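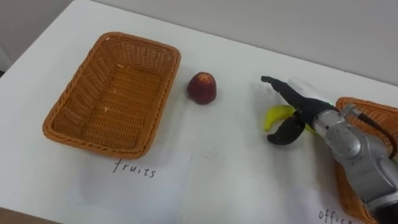 About Bostelar School of English

Bostelar School of English teaches adults and young people who have come to live, work or study in this part of the country and who wish to speak, read and write English with confidence. The School is an independent, non-profit institution. It offers day and evening courses throughout the year, together with a summer programme, a reading library and an advice desk for those applying to college or preparing for a first post in an English-speaking workplace.

The School admits students from complete beginner to advanced level. No previous schooling is required for entry to the beginners' course, and a number of our students arrive having had little chance to learn to read and write in any language. Others hold degrees and professional qualifications from their home countries. Both are welcome, and the placement interview exists to make sure that each is taught at a suitable pace.

Our history

The School began as an evening class in two rented rooms above a printer's shop in Kettler Street. Its founder, Mathis Rolland, had come to the town as a young teacher of French and found that the parents of his pupils were asking him for lessons of a different kind. They wanted to be able to read a letter from the council, speak to a doctor and follow what was said at a parents' evening. The first class had 15 members and met twice a week. Chairs were borrowed from the chapel opposite and returned on the same night.

The evening class grew into a set of four, and the rooms in Kettler Street became too small. With the help of a loan from former students and their families, the School took the lease on the old Killo drapery warehouse, a brick building of three floors close to the railway station. The ground floor was fitted out first and teaching began there while the upper floors were still closed. The hoist used for lifting bales of cloth remains in place on the top landing and is now listed, together with the loading doors.

Mathis Rolland served as Principal until his retirement and remains a member of the Board of Governors. He was succeeded by Arlo Brannigan, who had taught at the School for several years and had been responsible for the beginners' course. Under his direction the School has added its daytime classes, its family programme and the course in English for the care professions.

The School today

The School now teaches 600 students a year across all of its courses. Classes are limited to 15 places, and in the beginners' course the number is often lower. Students come from many countries and range in age from sixteen to well past retirement. Many attend before or after a shift, and the timetable has been drawn up with this in mind: the first morning class starts at half past seven and the last evening class ends at nine.

The teaching floors hold nine classrooms, a language room with listening booths, a quiet study room and a hall which is used for meals, talks and examinations. There is a lift to all floors. The library is on the first floor and contains more than 2000 books, including graded readers, picture dictionaries, newspapers in plain English and a collection of children's books which families may borrow together. Library tickets are free to current students and may be kept for one year after a course has ended.

Our approach to teaching

English at the School is taught through English. Teachers do not as a rule translate, and from the first lesson students are asked to listen, answer and move about the room. New words are introduced in groups that belong together, such as food, clothing, the parts of the body or the rooms of a house. They are spoken before they are read, and read before they are written. Where possible, teachers use ordinary household objects in place of drawings, and students sort, name, ask for and hand over the things they are learning to talk about.

Handwriting receives more attention than is now usual. Students whose first language uses another script are given time each week to practise letter shapes, first in separate letters and then in joined writing. Labels, shopping lists, envelopes and short notes are used for this purpose before any longer piece is attempted. Homework is set in every course and is marked by hand.

Grammar is taught openly from the second level upwards. The School has its own course books, known as the Likik readers after the street where the first volume was written, and these are revised by the teaching staff at regular intervals. They follow a small group of neighbours through a year of everyday events, among them a house move, a lost parcel, a driving test and a wedding. Copies are provided on loan, and students who wish to keep their books may buy them at cost.

Progress is reviewed every ten weeks. Each student meets his or her class teacher for a short conversation and receives a written report. A student who is not ready to move up may repeat a level without paying a second registration fee.

Courses

General English is offered at six levels, in the mornings and evenings. Students attend for either six or twelve hours a week.

Reading and Writing for Beginners is intended for adults who speak some English but have not learned to read it. The course is taught in the smallest groups, and each class has an assistant as well as a teacher.

English for the Care Professions prepares students for work in hospitals, care homes and private houses. It covers handover notes, telephone calls, medicines and conversation with older people. The course includes 30 hours of supervised practice.

Family English is for parents and carers with children under five. Adults and children spend the first part of the morning apart and the second part together, with songs, stories and a shared meal.

College Preparation is a one-year course for students who intend to enter further or higher education. It includes essay writing, note-taking and spoken presentation, and students are given help with their applications.

The summer programme runs for six weeks and combines lessons with visits to the museum, the market and the coast. Places are offered first to students already enrolled.

Our staff

All class teachers hold a recognised teaching qualification and have at least two years of classroom experience on appointment. A good many learned English as adults themselves, and several were once students of the School. New teachers spend their first term working beside an experienced colleague. Staff meet each fortnight to discuss lessons, and every teacher is observed twice a year.

Classroom assistants help with reading practice, conversation groups and the care of young children in the family programme. They are given training before they begin and are subject to the same checks as paid staff.

Governance and funding

The School is governed by a Board of nine members, of whom two are elected by current students and one by the teaching staff. The Board meets four times a year. Its minutes may be read in the library on request.

Income comes from course fees, from local grants and from gifts. The School makes no payment to its governors. Fees are set on a sliding scale, and those who are out of work or have recently arrived may be taught without charge. The Rolland Fund, established on the retirement of the founder, meets the cost of travel and examination fees for students who would otherwise be unable to continue. Applications to the Fund are considered in confidence by the Principal and one governor.

Our commitments to students

Every student can expect to be addressed by the name he or she prefers, and to have that name pronounced correctly. The School does not ask about a student's reasons for coming to this country, and it does not share personal details with outside bodies except where the law requires it.

Students are expected to arrive on time, to let the office know when they are unable to attend and to treat one another with courtesy. A place may be offered to another applicant after three weeks of absence without notice - although the office will always try to reach the student first. Complaints may be made in any language, in writing or in person, and will receive a reply within ten working days.

The School observes the main public holidays. The hall and study room remain open during examination weeks, and a quiet room is available at all times for prayer or rest.

Admissions

New students may join at the start of any ten-week term. Applicants are asked to come to the office for a placement interview, which lasts half an hour and has no pass mark. Those applying for College Preparation also complete a short piece of writing. Applications for the summer programme open in April.

Please bring a form of identification and, if you have them, any certificates from earlier study. A friend or relative may attend the interview to help with forms, but we ask that applicants answer the spoken questions themselves.

Visitors are welcome to sit in on a lesson by arrangement with the office. The main entrance is in Station Row, on the side of the building facing the railway - the doors on Kettler Street belong to our neighbours. There is parking for bicycles in the yard and two marked spaces for disabled drivers. Other visitors arriving by car should use the public car park beside the station.

This page was last revised in September 2023.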